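I spent Thursday at Nirkmont getting the drinks cell ready for the Hallau open day. Dal Bello did the original install and did it well, but the left wrist had been creeping out of line and Francine Lachance was sick of hearing me complain about it!

So, first job: the wrist screws. I backed them all out, cleaned them and put them back in order.
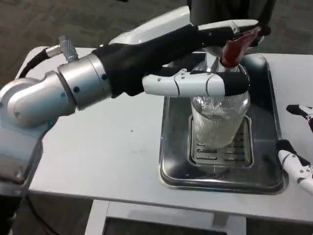 Then came re-teaching the reach points, and there are 14 of them (I know, I know). I did the left hand first and left the right one for after lunch.

My rule is to check every point at quarter speed before I let it run.
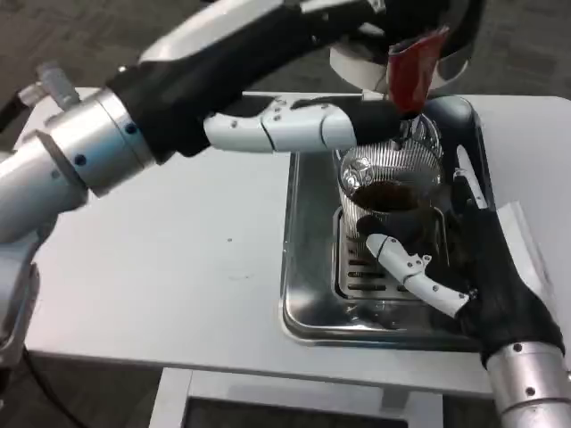
Issue 986

With the right hand holding the glass, the left one needs a bit more clearance over the rim, so I raised that point a hair.

Last bit was the spout position. 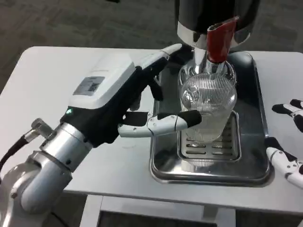

Issue 986, p. 100

One long white finger goes against the side of the glass under the spout, and I trimmed its grip force. Fingertip pads get swapped in May.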